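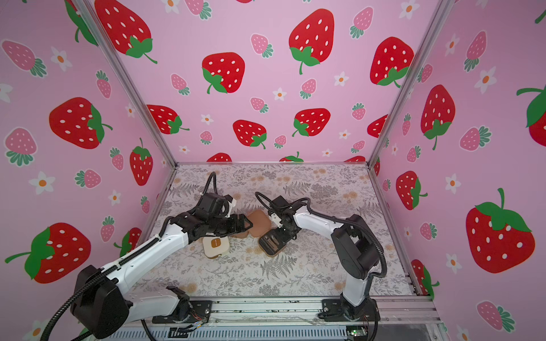

About 1,000 words

Hunder list, message 664
Subject: Re: Lidded boxes for small stuff, and the strawberry paper
In reply to: Nantana Limsakul

Nantana, thanks for writing this up at such length. I read it twice, once in the morning and again after I'd been through my own hall drawer, and I'm still not sold. My comments are mixed in with your text. I trimmed the part about shipping.

> I'm more and more convinced that square boxes with separate lids are
> the way to go for anything smaller than your hand. Drawers turn into
> soup. With a square box you see the edges line up, you put the lid on,
> and you're finished.

You're finished until you want something out of it. Then you have a box in one hand, a lid in the other, and you need a spot to put the lid. Mine ends up leaning on whatever is closest. Look at the brown one in the picture, sitting a little crooked with a pale square box on one side and a dark case on the other. I couldn't tell you from looking which of them it goes with, or whether it goes with either, and that's my complaint in a nutshell. A loose lid is one more small thing that needs a home. A drawer has never once asked me where its lid was.

I also think "soup" is unfair to drawers. A drawer turns to soup when people throw things into it. People who throw things into drawers will throw things into boxes too, and then they'll put a lid on and forget about it. I have a tin from our last move that I'm fairly sure holds picture hooks. I haven't checked. It could be buttons.

> Rounded corners matter more than you'd think. The Drenorum ones have
> them and they don't chip, and they're nicer to pick up.

I had the Drenorum boxes for most of a year. They didn't chip, I'll give you that. But a rounded square is still a square when you try to put its lid on, and you have four ways to get it nearly right. If the box is even slightly out of true, one of those ways fits and the others sit up at a corner. I ended up putting a pencil tick on the inside of each lid and a matching one on the box. If I have to mark up a box before I can close it, I don't want to hear how simple it is.

Round tins don't have this problem. I know they waste space on the shelf. I've seen the shelf, and space isn't what I'm short of.

> Label the top, keep it small, one word if you can. A big label makes
> everything look like a stockroom.

Here I'm halfway with you. The cream box has a little brown label on top and I agree that it looks good. I can't read it, though, and I suspect that in my hallway at 6 in the morning I couldn't read it either. A label should be readable from wherever you stand when you're looking for the thing. If that means big ugly capitals, so be it.

The other trouble with labeling the top is stacking. Put a second box on the first and the label is gone. You'll say don't stack, but you sold us on square boxes partly because they stack. Which is it? I put mine on the front side now. If I ever swap lids by accident, the word stays with the contents.

> Color-code by tone instead of by bright colors. Cream for paper things,
> brown for metal, the dark one for anything with a point on it. It's
> calmer and you learn it in two days.

Two days for you, maybe. My household did not learn it. My brother-in-law stayed with us in April and put tape, stamps and a corkscrew in the same box on the grounds that it was "the tan one." We don't own a tan one. He meant cream. Once you've got cream and tan and brown and dark brown, you're asking people to pick paint chips every time they put away a paper clip.

If you're going to use color, use colors a tired person can name. I know that goes against the look you're after.

> About the background: I tried the Sturkard strawberry wallpaper behind
> my sorting spot, with a fern mat under it, and it makes the chore so
> much more cheerful. I'd recommend a pattern to anybody who hates doing
> this job.

I wanted to argue with this more than with anything else, and I'll admit the strawberries are charming. Pink behind, red berries with green caps, white flowers in between, and it goes around the sides as well as the back. I'd have it in a pantry tomorrow. I'm less keen on putting it where I'm trying to find a lost screw.

The floor is the bigger problem, in my opinion. Gray fern fronds with pale orange blossoms are pretty under a chair. Under small items, I think they'd drive me up the wall. A square box shows up fine on them, and so does a dark case. A rubber band won't, and neither will the back off an earring. You drop it, it lands on a frond, and you spend the rest of the evening patting the mat. When I sort I use an old plain pillowcase, turned so the seam is away from me, and at the end I pick it up by the corners and tip the crumbs into the trash. Ugly as sin. I've lost less since I started.

Maybe split the difference: strawberries on the wall, something dull underneath. The wall can be as loud as it likes as long as nothing lands on it.

> The set at Suwannarat is 8 boxes and I'd say buy the whole set, so
> everything matches from the start.

No. Please, people, don't buy eight of anything before you've used one of it for a month. I did, and I have boxes whose only contents are smaller boxes. Suwannarat sold me a single one when I asked at the counter, so it can be done, at least at the branch near me. Take it home and fill it with whatever is making you the angriest. If the lid is still on that box at the end of the month, and you can say what's inside without opening it, go back for another.

What I'd want to hear from you, Nantana, is how it looks after winter. Everything looks good the week it's set up. Do the lids still match the boxes in February? Has anybody else in the house put something back without being told? If the answer to both is yes, I'll buy the dark case with the tan rim, or the closest thing I can find to it, and say so on this list. I do like that one.

And if anyone has a lidded box with the lid attached by a hinge that doesn't snap off, send me the name of it. I've been through three kinds already and they all went at the same place, on the left.

> Would love to hear what the rest of you use. I'll send measurements
> if anyone wants them.

Yes to measurements, inside ones please. The outside of a box has never held anything of mine.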